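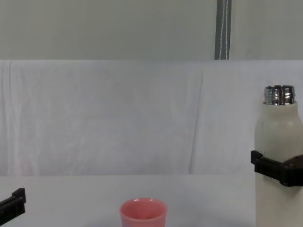
スライド1 白い台の上のピンクのカップと白いボトル

発表メモ(土曜日の回、持ち時間17分)

最初のあいさつは短く。自己紹介は名前と、Pavportで小物の撮影台を担当していることだけ。所属の説明は配布資料にあるので飛ばす。

スライド1を出したまま話し始める。

今日の話は、白い布と白い台で小物を見せるときの置き方と背景の整え方です。高い機材の話はしません。台と布と、置くものが二つ。そこから始めます。

まず背景の布。後ろに白い布を横に渡して、台の奥の縁まで垂らしています。布の上には灰色がかった緑の壁が見えています。商品の写真として使うなら、壁が入らない高さまで布を上げるか、あとで上を切ります。どちらにするかは先に決めておいてください。撮ってから決めると、ボトルのような背の高いものの上に余白が足りなくなります。

次に折り目。中央より右に縦の折り目が一本、はっきり出ています。左側にも薄いしわがあります。(ここで少し間を置く。後ろの席からは左のしわが見えにくいので、口で言う。)薄いしわは光の当て方でほとんど気にならなくなりますが、縦の折り目は影が出るので残ります。対策は次の順で試します。

布を畳まずに巻いて保管する。
使う前の晩から吊っておく。
それでも残る折り目は、背の高いものの後ろに来るように布を横へずらす。

三番目は手抜きに聞こえますが、Varkachの仕事では毎回これでした。アイロンは会場の電源次第なので、あてにしないこと。

壁の前に下がっている濃い灰色の帯にも触れる。白い縫い目が二本、縦に通っています。細いものですが、背景が淡い色ばかりだと目がそこへ行きます。画面の上の端まで確認する習慣をつけてください。私はボトルのラベルばかり見ていて、上の端を忘れたことが何度もあります。

続いて台の面。模様のない、白に近い淡い灰色の平らな面です。後ろの布と色が近いので、境目は薄い線にしか見えません。この近さが使いやすいところです。台だけ黄色みのある白だと、境目が急に目立ちます。布と台を別々に買うときは、端切れを持っていって並べて見てください。Galanisの見本帳で選んだときは、紙の上では同じ白だったのに、届いたら違いました。

置くものの話に移る。

カップは薄いサーモンピンクで、縁がわずかに外へ開いた丸い形です。縁の上に小さく光が乗っています。内側は光の当たるところが少し明るく見えます。白い場所に色のあるものを一つ置くと、小さくても先に目に入ります。ですから、カップを主役にしたいならこのままで構いません。ボトルを主役にしたいなら、カップの位置を下げるか、外します。

ボトルは白です。背が高く、右側に立っています。白い背景に白いものを置くと輪郭が弱くなります。Grondeckの棚撮りで覚えたやり方は、ボトルの横に黒い紙を立てて、側面に暗い線を映すことです。紙は画面の外に置きます。幅はボトルの半分もあれば足ります。

間隔について。カップとボトルは離して置いてあります。触れそうで触れない距離にすると、片方がもう片方の付属品に見えます。セット販売の写真ならそれでもよいのですが、別々の品なら、間にもう一つカップが入るくらいは空けます。

(質問が出やすい点)
照明の明るさを聞かれたら、数字では答えず、窓際の曇りの日くらいと言う。布の値段を聞かれたら、練習用なら1000円以内の端切れで十分と答える。布の洗い方は長くなるので、終わってから個別に。

Spyros Vrettosさんから、布の裏表を聞かれるかもしれないと事前に連絡あり。つやの少ないほうを表にする、と答える。

残り時間が3分を切ったら黒い紙の実演は省いて、資料の16ページを案内する。実演をやる場合は、先に台の上を拭いてから。白い面は指の跡が光って見える。

次のスライドへ。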